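wevetti-basket

README, last touched Thursday, February 8, 2018

Pick-and-place arm, built by us in the shared workshop on Van Dusen. Puts small stuff in a basket. This repo has the gripper code, the table layout files and the logs from the basket runs. Not a product, don't ask for support, do ask questions.

Status

Arm moves, gripper closes, basket task mostly goes. Stapler is still the problem child. Rest mode works if you remember to home first (Emmett, home first).

What you need

Feno controller board, firmware from /fw, not the one it ships with
Python 3, numpy, pyserial
the long tan table. The offsets in table.yaml are for that table and no other
a basket with an open top, handles folded DOWN. Handles up and the wrist clips them

Setup

Clone, run setup.sh, plug in the USB before the power. Other way round and the port comes up with a different name and nothing finds it. Then home.py, then check.py. If check.py prints anything in capitals, stop and read it.

Basket task

Basket goes in the middle of the table, items in a row along the front edge, person stands behind. Person points, arm goes for the item. Keep the finger still till the beep — pointing is read off the overhead view and it gets confused between neighbours. 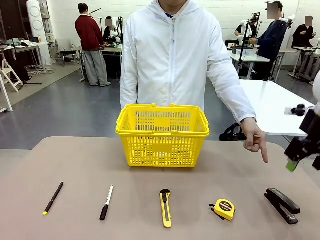

Start layout, basket empty. Markers at the left end, then knife, tape measure, stapler.

Blade stays IN on the utility knife, allways. Fathima checks it before each run, if she's away then whoever is pointing does it. Tape measure is the little 2m one, strap still on. The strap gets under the fingertips now and then, log it as STRAP, not as a miss.

Data

1355 runs in /logs, one folder per run. Each folder has joint positions, gripper current and a result line. The first 1000 were done with the old fingertip pads so don't mix them with the rest if you're looking at grip force. Result codes are in codes.txt. Code 7 means someone hit the stop, no judgement.

Known issues

stapler slips when gripped near the hinge. Try the middle
white barrel marker gets lost under bright light
gripper current reads high for the first 5 seconds, throw that part out
layout tool crashes if the item name has a space in it

To do

Priya is rewriting the pointing bit, branch is keronari. Dont merge it yet. Cable tidying, still. Mortimer has a new wrist bracket half drawn — offsets will all change colour on us when that goes on, so redo table.yaml the same day.

Licence

MIT for code. Logs are free to use, just say where you got them. Questions to Loretta Iwasaki through the issues page.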